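Jonito Opens Enrolments for Table Setting and Clearing Program at Montoya

MONTOYA – Jonito, the household skills and home organisation service, has opened enrolments for Clear Table, a new short program covering the setting, clearing and everyday upkeep of a shared dining table. The program will be delivered from the Jonito practice rooms at Montoya from April, with 42 places available in the first intake.

Clear Table has been developed with the support of Parex, which has funded the refurbishment of the practice rooms and will meet the full cost of enrolment for participants referred by community housing providers. All other participants will pay a single fee of $51, inclusive of printed materials and morning tea.

The program follows a survey conducted by Jonito of 775 households across its service area. Respondents were asked which domestic tasks they found hardest to keep on top of during an ordinary week. Clearing the table after a meal was named more often than laundry or vacuuming, and many respondents reported that their dining table was in regular use for homework, mail, craft and parcels. A large share said that they had stopped eating at the table for this reason.

"A table that is cleared properly gets used again," a spokesperson for Jonito said. "Our participants tell us they know how to wash a plate. What they would like is a settled order of work that everybody in the household can follow, including the children and whoever happens to be staying for tea."

Clear Table is offered as four sessions of two hours each, commencing at 9.30 am. The first session deals with the bare table: choosing a surface covering, deciding what may live on the table between meals, and finding a home for everything else. The second covers place settings, with attention to the position of the placemat and the placing of plates, bowls and glasses so that each can be reached comfortably. The third session is given over to clearing, covering the handling of drinks that have not been finished, the stacking of tableware by size, and the use of lidded and open containers for fruit and leftovers. The final session brings these together with the sorting of packets and packaging, and concludes with a full setting and clearing carried out at each participant's own pace.

Participants work with everyday tableware throughout. Jonito has avoided matched dinner sets in favour of pieces in plain, strongly contrasting colours, which assist participants with low vision and make it simpler to give and follow spoken directions. Plastic fruit may be used in place of fresh during sorting exercises.

The workstations at Montoya reflect the same approach. Settings are kept small – one mat, a plate, a bowl and a couple of drinks will often be sufficient – and containers are placed within reach at the table's edge.
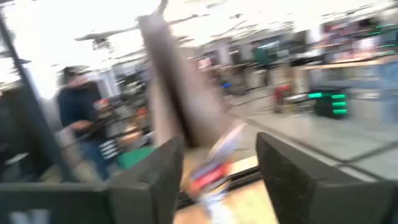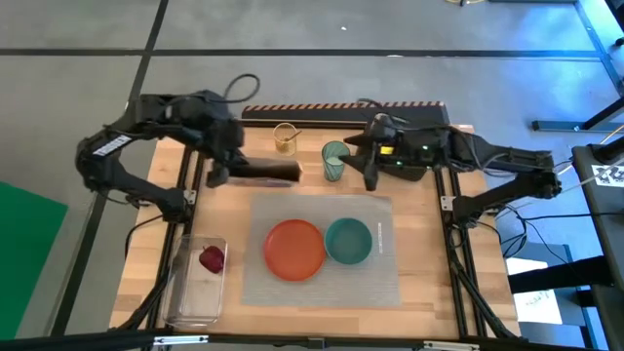 Refurbishment of the rooms was completed by Seltard, whose work included new lighting, a step-free entrance from the car park and an accessible washroom. The total value of the refurbishment was $3889, met entirely by Parex. No part of this cost will be recovered through participant fees.

Parex said that it was pleased to support a program with immediate use in the home.

"Much of what is offered to the community in this field is aimed at large clean-outs," a Parex representative said. "Clear Table is concerned with the ten minutes after a meal. We consider that a sensible place to put our support, and we look forward to hearing from the first group of participants."

Enrolments are open to adults of all ages. Secondary students may attend with a parent, guardian or support worker, who will not be charged. No previous experience is required, and participants may sit or stand for any part of a session. Those with food allergies are asked to note them on the enrolment form.

Participants should wear closed shoes and bring a tea towel. Aprons will be supplied. Parking is available at the rear of the building, and the nearest bus stop is directly opposite the main entrance.

Enrolment forms may be collected from the Montoya front counter between 9 am and 4 pm or requested by telephone. Places will be allocated in order of receipt, and a waiting list will be kept for a second intake should demand require it. Group bookings from schools, day programs and residential services will be considered separately.

About Jonito

Jonito provides practical instruction in cooking, laundry, storage and household routines. Its programs are delivered in small groups at Montoya and, by arrangement, in participants' homes.

Media enquiries should be directed to the Jonito communications office at Montoya during business hours.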